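Girkgate Pottery Sale - Gallery

The summer sale at Girkgate closed on June 24, 2021. Over 400 pieces went through the hall, most of them mugs, bowls and small plates from local makers. Prices started at £10 and very little went for more than £50.

Kuo-hua Hung ran the tables and Chaltu Hadgu looked after the catalogue. Anything still unsold is back with its maker, so please contact them directly and not the hall.

The gallery is being added to as lots are checked against the catalogue. Sizes and prices are in the printed list, which can be had from the desk for 50p. If a lot number is missing, ask for it by maker and glaze.

The next sale is in November - entry forms will be at the desk from the start of the month. Makers who want a full table should say so on the form.

Lot 76

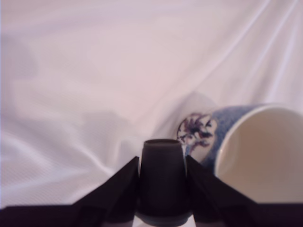
Mug, speckled light blue and white glaze with a cream-white inside. Painted floral motif in dark purple and navy towards the base.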